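4.2 Sound and habit in shared rooms

We had expected, when we began our talks with people in Hatell, that they would mostly want to tell us about traffic. They did mention it, but what they came back to, again and again and often with great fondness, was the sound of the rooms they shared with others - the hum, the footsteps, the clatter of somebody else's lunch. Of the 322 people who wrote in our listening diaries during August, 57 went on to meet with us in person, and we remain very grateful for their patience. Crichton's earlier work in Skarkness had led us to think that hard floors would be named most often as a bother. Our diaries lean that way too, though less firmly, and several writers told us they missed the echo once it was gone. Surfaces of the general sort we have in mind, soft and hard, appear in Figure 3.
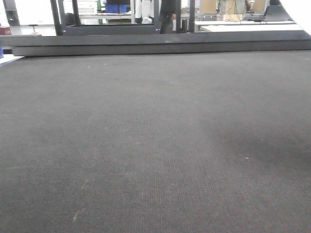
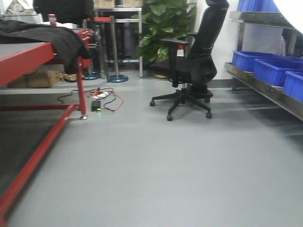
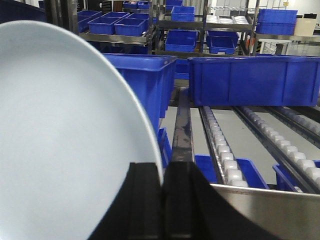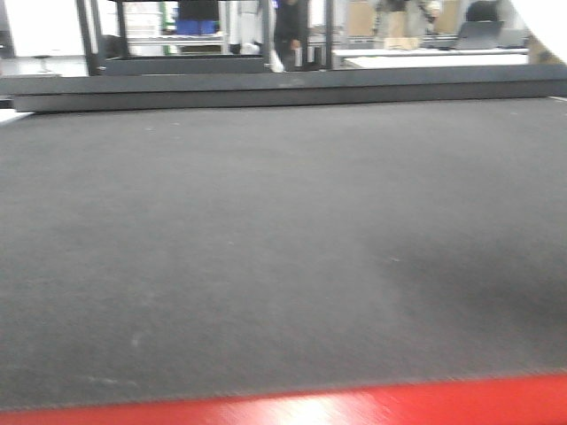

Figure 3. Surfaces and furnishings in an indoor work area.

Age seemed to matter less than we had guessed. Nine of our older writers described a noisy room as good company, and so did a fair number of the younger ones, particularly those who lived alone. We take up the evening entries, which have a rather different mood, in the next section.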